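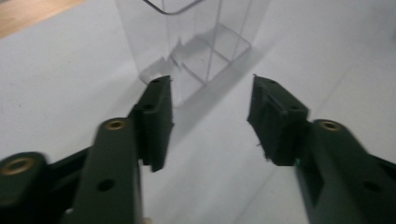
Just put in a bigger screw and move on with your life, one reply to my last bed frame post said. It's the most common advice I get about stripped holes, so I'm starting this thread with it.

---

A bigger screw does work once. If the board is solid wood and the first hole wasn't too close to the end, it may hold for years. In particleboard it usually holds until the next time you move.

---

The bed is a Vestell 915, bought used for $200 with all the hardware in a bag taped to the headboard. It's been through 3 apartments with me. Every move, the side rails come off and go back on, and every move the holes get a little worse.

---

By last May the left rail would sag when you sat on it. I tightened the bolt and it turned forever without getting tight. If you've had that feeling in your wrist you know what it means.

---

Things I tried first, in order:

- Toothpicks and wood glue. Held for most of a summer.
- A plastic wall anchor. Don't do this in a bed.
- Filtus two-part filler, drilled again after it cured. Better than the toothpicks, but it cracked when I took the rail off to clean under the bed.

---

The trouble with all three is that the screw is still cutting its own thread into something soft. You take it out, you put it back, and the thread gets chewed up a bit more. Wood screws are meant to go in and stay in.

---

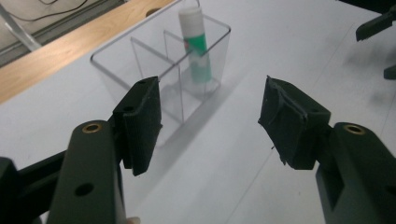
A bed rail needs a metal thread, set into the wood once and left there, so that the bolt only ever touches metal. They're called threaded inserts. Brass ones are easy to find and they aren't only for wood. The green arms in the photo each have one near the top, and it's the same idea in plastic. Coarse thread or barbs on the outside for wood, regular machine thread on the inside for the bolt.

---

Sizes confuse people, so: the number on the package is the bolt size, the inside. The hole you drill is for the outside, and it's a lot bigger. The package should list the drill bit. If it doesn't, measure the body of the insert without the outer threads and drill that.

---

For particleboard go up one bit size. If the hole is tight the board swells and you get a little volcano around the insert. I have one of those on the inside of the right rail. It holds fine but the rail doesn't sit flush anymore.

---

How I put them in:

1. Drill straight. I used a block of scrap with a hole in it as a guide.
2. Wrap tape on the bit so you don't come out the other side.
3. Thread a bolt through two nuts and into the insert, and lock the nuts against it.
4. Turn the bolt head with a wrench, slowly, until the insert is just below the surface.
5. Hold the bolt still, loosen the nuts, back the bolt out.

---

You can use the slot on top of the insert with a screwdriver. I broke one that way. Brass is soft and the slot gives out before the wood does.

---

A drop of glue in the hole first is fine. Keep it off the inside thread. Epoxy on the inside thread is a bad afternoon.

---

Somebody is going to ask about steel. Steel inserts are stronger, and I'd use them on a workbench. On a bed the wood gives up long before the brass.

---

Where to get them: Shim on Aratel Street sells them loose from drawers, which is handy if you want four and not fifty. Bring the bolt with you and try it in the insert at the counter. I got home with the wrong thread pitch once and had to go back.

---

Since the repair the bed has come apart and gone back together twice. The bolts go in by hand for the first several turns and then snug up with the hex key. No sag on the left side.

---

Same fix is good for table legs, crib rails that aren't the safety-critical part, and shelves you move a lot. I would not use it for anything hung over a person's head. For a crib where the mattress support bolts on, order the part from the maker.

---

Next up is the desk, where the holes went through the side panel completely. I think that one needs a new panel. If you've patched a hole that came out the other side and it lasted, I'd like to know what you filled it with.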